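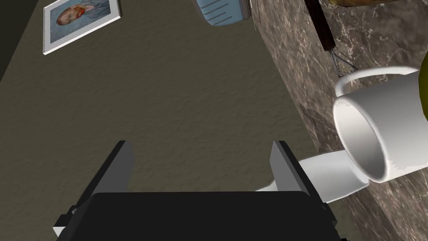 September
Minutes taken by Ermira Stojanović

Home Meetings Kitchen rota Garden Contact

4 min read

Purnside Shared House, monthly meeting of residents

Present: Boris Bošković (chair), Ermira Stojanović (minutes), Wagner Lacerda, Fatos Stan.
Apologies: Kastriot Kelmendi, who is on late shift. He sent his comments in writing and Boris read them out under items 2 and 4.

The meeting opened at 7:10 p.m.

1. Minutes of the last meeting

The minutes were accepted with one correction. Under "Heating" it was written that Wagner agreed to pay for the new thermostat. Wagner agreed only to ask for the price of it. Ermira has changed the text and put the new version in the blue folder.

2. Shared food money

Fatos presented the account. We collected 975 and spent 800 on shared food and cleaning things. The rest stays in the account for the winter order of rice, flour and oil.

Kastriot wrote that he does not use the shared coffee and asks if he can pay less. There was a long discussion. Wagner said that if we begin to divide each product, then we must also divide salt and dish soap, and this will take every evening of our life. Fatos was more on the side of Kastriot, and said that coffee is the most expensive thing on the list after cheese. Boris proposed that coffee leaves the shared list, and the people who drink it keep their own small fund. Agreed by all, with Wagner agreeing "but not happily" (he asked me to write this).

Fatos will also compare prices between Pakenetti and Hattar before the winter order. Pakenetti brings the order to the door, but Hattar sells the bigger sacks. At the moment we buy from Pakenetti only by habit.
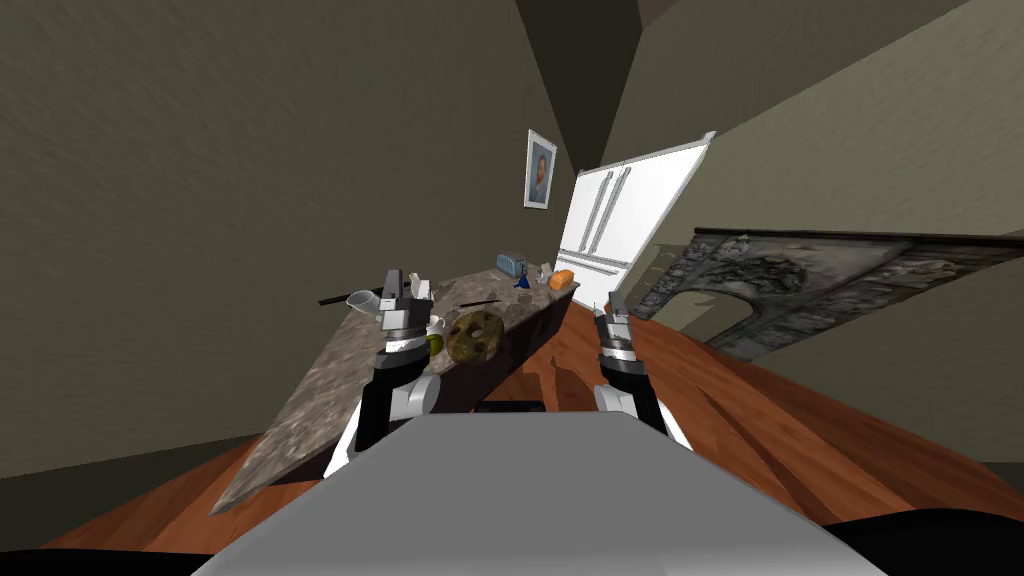 Boris asked that receipts go in the envelope on the same day. Last month three were found in coat pockets, one of them after the washing.

3. Kitchen rota

The rota changes from one week to two weeks per person, starting from next month. Reason: one week is too short to learn what is missing in the cupboards. Order of persons: Ermira, Fatos, Boris, Kastriot, Wagner. Exchanges are allowed, but please write them on the paper by the door. If it is not on the paper, the exchange does not exist.

The person on rota does the following:
- takes out food waste every second evening
- wipes the shelves of the refrigerator once in the two weeks
- writes the shopping list and gives it to Fatos

Washing one's own dishes is not a part of the rota. Each person does this alone, the same evening. Ermira repeated that guests count as the person who invited them. 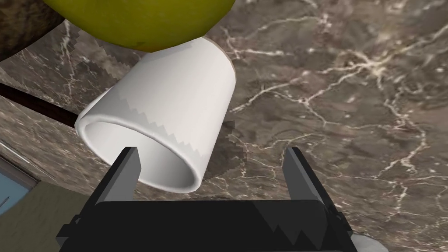 What happens if the person on rota is away for a weekend?
The next person in the order covers these days, and gets the same number of days back later.

4. Noise after 10 p.m.

The neighbors from Kaddale, the building behind ours, spoke with Boris about music in the garden. They were polite. Kastriot wrote that it was his birthday and that he already said sorry to them in person. The meeting thanked him. It was decided to put a note on their door before any party, with a telephone number, and to move inside at 10 p.m.

Wagner asked if the drill counts as noise. Yes, it counts.

5. Repairs

The bathroom window does not close well. Fatos tried to fix it with tape — it held for two days. Boris will write to the landlord and will send a copy to all of us. The stairs lamp is repaired.

Wagner has the price of the thermostat: 30 with the discount, if we install it ourselves. Boris is for, Ermira is for, Fatos wants first to ask the landlord if he will pay. Postponed to the next meeting.
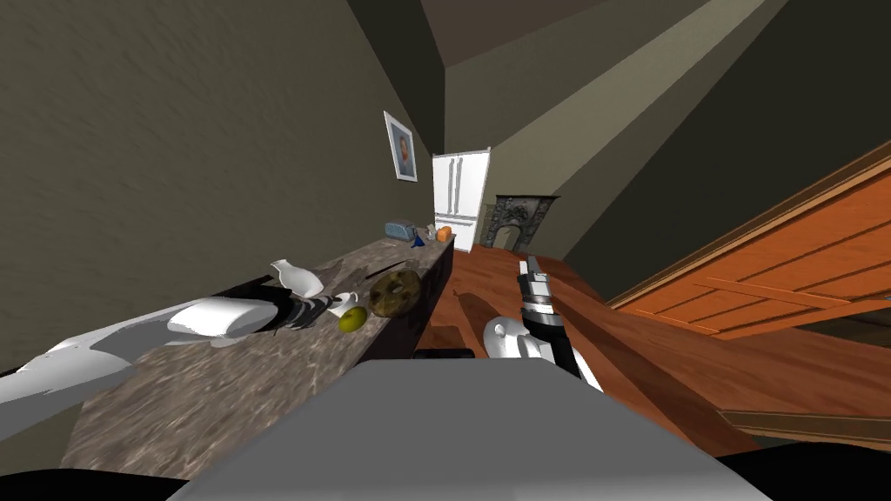
Page last changed: September, 9:40 p.m.

6. Other matters

Ermira is looking for the large soup pot. If somebody has lent it, please say it, there will be no problem.

Fatos offered to store two bicycles in his part of the cellar for the winter. Wagner takes one place, the other is free. Ask Fatos directly.

The meeting closed at 8:25 p.m. Next meeting in the same place, chair Wagner Lacerda, minutes Kastriot Kelmendi if his shift allows it.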